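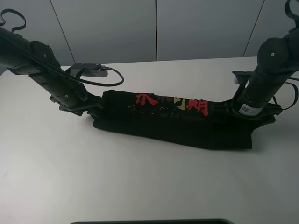
Black cotton turns gray after a few months, is it the water?

Forum: Laundry and Fabric Care > Washing dark colors

dark_cycle_durley
Posted 7th February

Hello to all. I have read this forum for a long time and now I write my first topic, so please forgive me if it was already discussed.

I wear almost only black T-shirts. In my old apartment they stayed black for years. Then I moved to Durley and after one winter every one of them became gray, mostly on the chest and on the shoulders. The prints are still in good condition, it is only the fabric around them. When I hold a shirt next to the window it looks like there is dust on it, but the dust does not go away with a brush.

What I do now: I wash dark things separately, at 35 degrees, inside out, with a powder from the supermarket. I fill the drum almost to the top (I know, I know). The machine is a Truvik front loader which came with the apartment. The water supplier writes on their page that our water is 37 French degrees, and in the table they call it "very hard."

My question is if the gray is lost dye or something that sits on top of the dye. If it is on top, I would like to remove it. If it is lost, I will stop to worry and buy new ones.

limescale_and_me
I am almost sure it is on top. Thirty-seven is a lot. With powder and such water you get a thin layer of minerals and powder that did not dissolve, and on black you see it immediately. On white towels you would only feel it, they become like cardboard.

Make a simple test. Take the worst shirt and put one sleeve in a bowl with warm water and a little citric acid. Leave it for half an hour, rinse it very well, let it dry, then compare with the other sleeve. If the wet sleeve dries darker than the other one, you have your answer.

Please do not use citric acid together with any bleach, not even in the same bowl after. And try a hidden place first if there is a print near.

knitside
I do not agree so quickly. I worked in a knitting mill for a long part of my life and I saw many "gray" shirts come back from customers, and most of them had no minerals at all. It was fuzz. When cotton jersey rubs against other cotton jersey in a full drum, small fiber ends break and stand up from the surface. The dye inside the yarn is often lighter than the dye outside, so the broken ends look pale. You see a gray veil, and you think the color is gone or that the powder is left inside.

Chest and shoulders is exactly where a bag strap and a jacket rub. Hard water would make the whole shirt gray in the same way, also the back and the hem.

So look at it from very near, with a strong lamp from the side. If you see tiny hairs, no acid in the world will help you. A fabric shaver can help, used slowly, and never over the print.

dark_cycle_durley
Thank you both. I looked with the lamp and I must say I see hairs. But I also did the sleeve test and the sleeve is darker. Not very much, but my neighbor saw it too without knowing which sleeve it was.

So it can be both?

limescale_and_me
Of course it can be both. I still say start with the water, it is the cheaper part to fix.

What I do in Tillthorpe, where the water is also terrible:

I use liquid detergent for everything dark. Powder only for towels and sheets.

I dose for hard water as the bottle says. Many people use less to protect the color and then the minerals win.

I do not use fabric softener. It leaves its own film and after some months the black looks greasy and dull.

I use the extra rinse button always. Yes, it is more water. For this reason we collect rain in a 2000 liter tank for the garden and I feel less guilty.

Before the next wash, dry the shirt in the correct shape. I lay mine on a flat surface and pull the side seams gently with the hands until they are straight, then the collar, then the hem.

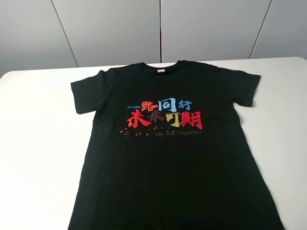
The collar is the part where I take the most time. If the rib dries with a wave, it stays with a wave until the next wash, and ironing makes the rib shiny. I press it with the flat hand and leave it alone. For the body I am not so strict, small creases fall out when you wear it. Also keep it away from the sun. A window on the south side can take more color in one summer than the machine in a year, and this damage you cannot repair with citric acid or with anything else.

knitside
With the drying I agree completely. With "dose more" I have a problem. If the drum is full to the top, more detergent only means more detergent that stays in the fabric. First put less laundry inside, then speak about the dose. A hand should fit easily between the clothes and the top of the drum.

And please look at the spin speed. For jersey with a print I would take the lowest spin the machine offers. It will drip a little, so what.

limescale_and_me
The lowest spin leaves more rinse water in the cloth, and in the rinse water are the minerals. When it evaporates they stay there. I use medium.

knitside
The amount is very small compared to what a fast spin does to a knit. But everyone has his own experience, I only tell what came back to our mill in boxes.

inkandloop
I make screen prints at home, so I will write from the side of the print.

Not all black shirts start from the same black. I bought blanks from Annamalai for a long time and they keep the color well, the cotton is combed and there is less fuzz from the first day. Then I tried cheaper ones and after 2 washes they looked like they were from my student years. Same machine, same liquid, same water. So before you blame Durley, please check if your gray shirts are all from one seller.

A bright print makes the problem stronger for the eye. Red or cream ink keeps its color longer than the fabric does, and then the fabric next to it looks more faded than it is in reality. I had a customer who was sure that her shirt lost all its color. I put it next to a plain shirt of the same age and it was the same black. She was not convinced, but she kept the shirt.

For folding: when the print is fully cured it can be folded without fear, only do not put it hot on itself. I roll mine for travel and fold them flat at home.

tumbler_no_more
Everybody here writes about washing, but has anybody asked about the dryer? The fluff in the filter is your T-shirt. I stopped to use mine for dark things and this alone was a bigger change than all liquids together.

dark_cycle_durley
I have no dryer, only a rack in the bathroom. But it is good to know.

About the seller: they are from different places, concerts and shops and one gift. The gift is the oldest and it is the least gray. I think this supports inkandloop a little.

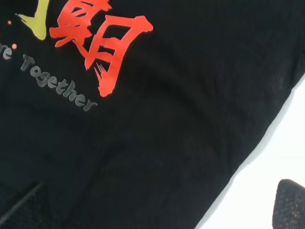
tumbler_no_more
Can I dye a printed shirt black again without ruining the print?

inkandloop
It depends on the ink. Plastisol does not take a normal cotton dye, so the picture mostly stays as it was and only the fabric becomes darker. Water-based ink is more risky, the light colors can become dirty, cream especially. The other danger is the heat, many black dyes want very hot water and an old print can crack or become sticky. I would use a dye that works in warm water, move the shirt all the time so there are no spots, and not fold it in the pot. The stitching will often stay in the old color, it is polyester in most shirts.

knitside
And remove the fuzz before you dye. After dyeing it is the same fuzz, only darker, and it will come through again when you wear the shirt.

limescale_and_me
Also remove the minerals before. Dye on a layer of lime gives spots. I am sorry to repeat myself, but here the order is important: soak, rinse, wash without softener, and then dye while it is still damp.

dark_cycle_durley
I will not dye for now. My plan is liquid detergent, half drum, extra rinse, and the lower spin for half of the shirts and medium for the other half, so you can both be curious. I cleaned also the detergent drawer of the Truvik and there was old powder in it, hard like a stone, which I think was from the person who lived here before.

Does someone know if the dark program is different from the delicate one? The manual is missing.

tumbler_no_more
In mine the dark program has more water and a longer rinse, and the delicate moves less. I do not know for Truvik. Try the manufacturer's page, the model number is usually inside the door.

dark_cycle_durley
Found it on the door, thank you. I will write again when the shirts have some washes behind them.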